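Kesent (website)

Kesent is the website and online booking service of the Kesent restaurant group, a small hospitality business with a dining room, a late bar and a private hire space. The site is best known among students of web design for its second version, which replaced a heavily animated home page with a plain, text-led layout. The redesign was carried out by the studio Flomon and went live in March, eight months after the first brief was issued. The present article deals with the website and its design; the history of the restaurants is covered only where it bears on the subject.

Background

The first Kesent website was built by Cengiz Coşkun, who was at that time the manager of the dining room and had taught himself to write web pages. It consisted of seven pages, joined by a row of image buttons along the top. Opening hours, the menu and the address were each kept on a separate page. The menu was supplied as a scanned document, which had to be downloaded before it could be read.

A second set of pages was added when the late bar opened. These were produced by a local print firm, Bassi, which had designed the signs and drinks lists for the bar and carried the same black and gold scheme over to the screen. The bar pages opened with an animated sequence and played music on arrival. They shared a web address with the restaurant but had their own navigation, and a visitor who entered by the bar pages could not reach the dining room pages without going back to the start.

The group's owner, Ertuğrul Canpolat, later described the arrangement as two businesses sharing a letterbox. Telephone enquiries were the main source of bookings throughout this period, and staff reported that many callers rang only to ask for the closing time of the kitchen.

Commissioning

Flomon was appointed after a short selection process in which three studios were invited to submit written proposals. No mock-ups were requested. The brief ran to two sides of paper and asked for a single site serving diners, bar guests and those hiring the upstairs room, with one menu system that staff could edit without outside help. It also required that the name and lettering used on the front of the building be kept.

The project was led by Ayanda Sithole, with Yavuz Aydoğan responsible for page layout and typography. Oğuzhan Aydoğan, who is not mentioned in the original contract, joined at a later stage to write the booking form and to move the old menus into the new system. The two designers of the same surname are brothers.

Research

Before any design work began, the studio examined the messages left on the restaurant's answering service and the enquiries received by email. In all, 782 messages were sorted by subject. The largest group concerned opening hours, followed by requests for a table, questions about allergens and questions about parking. Enquiries about the music programme, to which the old site had given its most prominent space, formed one of the smallest groups.

Sithole's team also held interviews with guests in the dining room on weekday evenings and in the bar after ten o'clock. The two groups differed less in age than the owners had supposed. They differed more clearly in the circumstances in which they used the site. Diners tended to look at it from home or work, some days before a visit, while bar guests looked at it on a telephone and in the street, usually on the same night. The finding was set out in a short report, parts of which have since been used in teaching.

The report proposed that the first screen should answer a question about tonight before it answered any other. It recommended that the current day's hours, the address and a means of booking be visible without scrolling on the smallest telephone then in common use, and that no page should play sound.

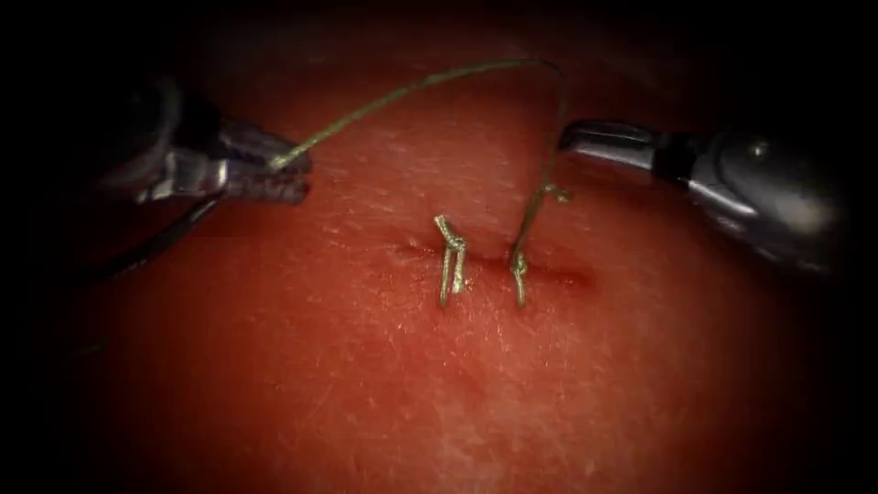

Design

The finished site has a single column of text on small screens and two columns on larger ones. The left column carries practical information and remains in place as the visitor moves down the page. The right column carries the menus, the events list and the descriptions of the rooms.

Colour is used sparingly. The black and gold scheme was given up for the greater part of the site on the grounds of poor legibility, and a dark green on an off-white ground was chosen for body text. A reversed version, with pale text on the same green, comes into use in the evening, when the bar is open and the kitchen is closed. Early trials changed the scheme according to the page being read, but test users took this to mean that they had left the site. The change is now tied to the clock and applies to every page at once.

The body typeface is a sturdy serif, set larger than was usual for restaurant sites of the period. Headings are in the lettering of the building's sign, which Yavuz Aydoğan redrew from photographs and from a rubbing taken at street level. The original sign had no numerals, and a set was drawn for the site so that prices and times could appear in the same style. These numerals were afterwards adopted on the printed menus.

Photographs are confined to the pages for private hire, where the studio considered that a customer would need to judge the size and character of the room. The absence of food photography was the subject of some disagreement. Coşkun argued that guests expected to see the dishes, and a compromise was reached under which one photograph may appear with the seasonal menu. This option has seldom been used.

Menus and content

Menus are entered as text and can be amended from the kitchen office. Each dish has a name, a description, a price and a list of allergens, and a dish cannot be published until the last of these has been completed. Drinks are held in the same system. At launch the archive contained 1,556 entries, including dishes no longer served, which were kept at the request of the kitchen and are not shown to the public.

The wording of the site was edited to a common standard. Descriptions are limited to two lines, and terms from the kitchen are explained only where a guest had asked about them during the research. Pages for the upstairs room are written at greater length and include a floor plan, the hire terms and a list of equipment.

Booking system

Bookings were at first handled by Wulum, an outside reservation service, through a window placed over the page. The arrangement was criticised on two counts: the window could not be closed by keyboard alone, and it asked for an account to be created before showing which tables were free. It was withdrawn during the first summer.

The replacement form asks for a date, a time and the number of guests, in that order, and shows the available tables before requesting any personal details. Parties of up to 8 may be booked in this way. Larger parties are directed to the telephone or to the private hire pages. Confirmation is sent by email in plain text, and a booking may be changed or cancelled from the same message without signing in.

Accessibility

The site was tested with screen-reading software and with keyboard-only navigation before launch. The first round of testing found that the floor plan of the upstairs room had no text equivalent and that the events list was read out in the wrong order. Both faults were corrected. A page describing step-free access, lighting levels and noise was added at the suggestion of a guest and is linked from the foot of every page.

The evening colour scheme can be turned off. The control was originally placed at the foot of the page and was moved to the top after users with low vision reported difficulty in finding it.

Reception

Comment on the redesign was mixed at first. Regular guests of the bar regretted the loss of the animated opening, and a writer in a regional design newsletter called the new home page "a timetable with good manners". Others praised its speed and the clear treatment of opening hours. Canpolat stated that calls about closing times fell sharply in the first season, although the group has not published figures.

Within the trade, the site is most often cited for its use of guest enquiries as a basis for page order. The method has been taken up by other studios working for restaurants and bars, sometimes with the addition of search records, which Flomon did not have at its disposal. Critics have pointed out that a ranking based on enquiries favours information that was missing from the earlier site, and may undervalue material that guests had been able to find for themselves.

Later changes

A revised events list, with separate entries for ticketed and free evenings, was introduced after the original contract had ended. The work was done by Oğuzhan Aydoğan, who continues to maintain the site under a yearly agreement. The seven pages of the first website have been preserved as a static copy and can be reached from the history section, with the scanned menu included.

Page last revised: 2024-06-19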